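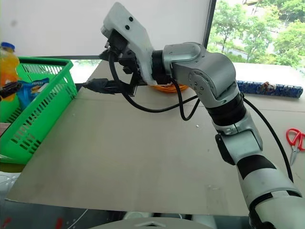 Figure 2. Arm, gripper and external cabling at the work table, with the grocery basket at left.

3.2 What we budgeted for, and what we should have

I'll admit that when I wrote our equipment plan in January, I thought of the arm as the expensive part and everything else as small change. Our quote from Gruvix covered the arms, the controllers and one set of fingers. I put in a single line for "accessories," picked a number that felt generous, and moved on to the part of the proposal I enjoyed writing.

Look at how much in Figure 2 isn't arm. There's the black module under the gripper housing, the brackets, the cables looping down by the wrist and along the forearm, and the finger with its wrinkled, tape-like surface. Cabling and mounting parts came to $3,478 by the end of the first budget period, and I had planned for a fraction of that. Cables that run outside the arm need slack to get past the elbow, and slack catches on things (baskets, mostly!), so I now count them as consumables and buy spares up front.

Fingers are the other line I'd redo. A replacement pair from Sava was $418 with shipping, and the Cloutier pair we tried was cheaper but needed an adapter plate we hadn't priced. We ended up keeping 2 spare pairs per station, which felt silly on paper and has felt fine ever since.

Then there are the props. The basket task needs ordinary groceries – bottles with screw caps, crimped snack packets, that kind of thing – and packets get crushed and have to be bought again. We went through about 51 of them in the pilot. It's not much money, but our purchasing office wanted a category for it, and "laboratory snacks" did not go over well.

For the second station, under the Kullholm project, I've split the old accessories line into cabling, end-of-arm parts, props and table fixtures, each with its own reorder point. Lead times go in the same sheet, next to the prices. Table 4 gives the full breakdown for both stations.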